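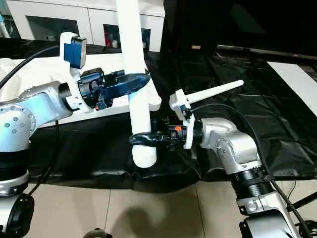 Search this site Go

Planning for the second pair of arms

It has been a busy July at Kosville, and a good many of you have stopped me in the corridor to ask what is happening with the equipment money, so I thought I would set it all down in one place and save everybody's shoe leather.

The short of it is that we would like a second two-armed station, to go in the back half of the Cider room alongside the one we have. Uldis Sproģis has been gathering prices since spring and has done a lovely, patient job of it. He has two quotes on his desk, one from Widmer and one from Cludatlow, and they are closer than any of us expected. Widmer would deliver in 8 weeks. Cludatlow would take longer but would include a spare set of gripper jaws, and those of you who have had to wait on jaws will know how tempting that sounds!

What caught us out last time was the small stuff. We budgeted carefully for the arms and then spent the autumn finding money for cables, wrist cameras, black cloth and bench clamps, so this time Uldis has put in a separate line of 300 pounds for bits and pieces, plus 206 pounds for printing filament. The printed brackets have served us very well — I am fond of them, I admit — and it makes sense to go on making our own.

Two-handed jobs are the whole reason for asking. Holding a long tube with one gripper up high and the other down by the thread is the sort of work we want to do far more of, and at present the one station is booked from breakfast until gone six.

We still need to know about floor space and sockets before anything is signed. If you have shelves or boxes in the back of the Cider room, please have a word with Uldis, who is usually in by 8 and likes a cup of tea.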